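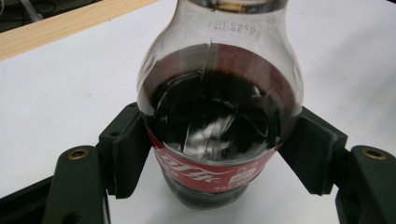 Coca-Cola, red label, on a white tabletop.

Vondeck Personal Cooler, 15 liter: do you need one?
Posted 2020-03-23
Filed under: Small appliances, Home office

I bought the Vondeck in January with my own money, after reading far too many of the 1,956 ratings on the store page. Most of them were written within a day or two of the box arriving. You can tell, because they talk about how cute it is and how easy it was to plug in. I wanted to know what it was like after you'd stopped noticing it, so I waited.

First, what it is. The listing calls it a "personal refrigerator." It is a thermoelectric cooler, a box with an electric cooling plate in the back and a fan that carries the heat away. There's no compressor. The practical difference is large and the listing does its best to keep quiet about it. A real fridge has a temperature you set and it gets there. A cooler like this one gets a certain distance below whatever the room is, and then it stops trying. The manual does say so, on the next to last page, under "Notes on Ambient Conditions," right after the part about not storing it upside down.

In my office over the winter that was fine. The room is chilly, I keep the door shut, and the inside of the box sat at a temperature I'd call cool cellar. Drinks that went in cold stayed cold. Drinks that went in warm took until the next morning, and even then they weren't what anybody would call ice cold. When I ran the space heater, the inside warmed up along with everything else. I haven't had it through a summer and I'm not looking forward to it. If your spare room gets the afternoon sun, think hard.

I would not keep milk in it. I would not keep yogurt, leftovers, or sandwich meat in it either, and I find it irritating that the box art shows all of them. The store page has a picture with a salad. Who is putting a salad in this? The manual says it is "not intended for perishable food," so somebody at Vondeck knows better than whoever designed the carton.

Noise

"Whisper quiet," they say. The fan runs all the time. It doesn't cycle on and off the way a kitchen fridge does, it just runs, day and night, at one speed. On the first day I thought it was okay. By the end of the first week I'd moved it from beside the desk to the far side of the bookcase. It has a slight whine on top of the whoosh, and the whine is the part that gets you. On the phone people couldn't hear it, I'll give it that. In a bedroom I'd have sent it back.

There's an "Eco" switch on the rear panel that's supposed to make it quieter. It slows the fan and it also cools less, so you get a warmer box with a fainter whine. I tried it for a few days and switched back.

Power

I put a plug-in meter on it over a ten-hour workday and it used 480 watt-hours. Leave it on around the clock and it adds up to more than I had expected for something this size. A proper little compressor fridge holds several times as much, and plenty of them use less electricity in a day. Small does not mean cheap to run. I started turning mine off in the evening, and then of course everything inside was at room temperature by morning and had to be cooled all over again. I never found a routine that made sense.

Space inside

Fifteen liters sounds like a decent amount until you look at the shape of it. The cooling plate bulges into the back, the shelf takes up more height than it should, and the door pocket is too shallow for anything taller than a small jar. Cans fit nicely. Bottles are the problem. With the shelf in, a regular soda bottle has to lie on its side, and it rolls forward when you open the door. With the shelf out, bottles stand up, but then you've lost the shelf and there's nowhere good to put it. Mine lives in a drawer.

The shelf rails are molded in at one height. A second set of rails would have fixed the whole thing and I can't imagine it would have cost much.

Build

The door magnet is weak. It closes, but it doesn't pull itself closed, so you have to give it a push and check. Twice I left it a hair open overnight and came back to a puddle in the bottom. There's no drain and no tray, so you mop it out with a paper towel. The handle on top is solid and the feet are fine. The hinge had a creak when new and still has it.

The finish scratches if you look at it. I got the white one, and it shows every mark from the edge of the bookcase. The black might hide more.

The power cord is short. It comes out of the lower left corner at the back, which in my case was the wrong side. The car adapter is still in its bag, so I can't tell you how that works. I don't plan to eat in my car next to a running fan.

Customer service

I wrote to Vondeck about the door and asked if there was a replacement gasket. It took 6 days to hear back. They asked for a photo of the serial number, then a video of the door closing, then told me the door was "within normal range." They did offer a discount code for my next cooler. I did not use it.

What I compared it with

I borrowed a Saavedra compressor mini fridge for a couple of weeks. It's bigger, uglier, and it costs more. It clunks when it starts up, and then it goes silent for a good long while, and I much prefer that to a steady whine. It got drinks properly cold the same afternoon. It also has to stand on the floor, and it's a pain to move, so if you want something to carry from room to room it's no help to you.

I also looked at the Drallness cooler in the appliance store in Histunville. As far as I could see in the aisle it's the same type of thing in a rounder case with a light in it. The display model wasn't plugged in, so I can't say how it cools or how loud it is. The door felt better, though.

Who might like it

Somebody with a cool room, a dislike of walking to the kitchen, and a tolerance for fan noise. It would also do okay for keeping face creams cool, and I suspect many of those glowing ratings come from people who use it for that.

If you work at home and your kitchen is on the same floor, save your money. I went back to the regular refrigerator weeks ago and the walk takes no time at all. The Vondeck is now unplugged in the closet with its door propped open, because it started to smell a bit when I kept it shut.

Good: light, easy to carry, handle doesn't flex, fine for cans
Bad: constant whine, weak door magnet, depends on room temperature, short cord, misleading box
Price: too much for what it does. On a deep sale, maybe.
Would I buy it again: no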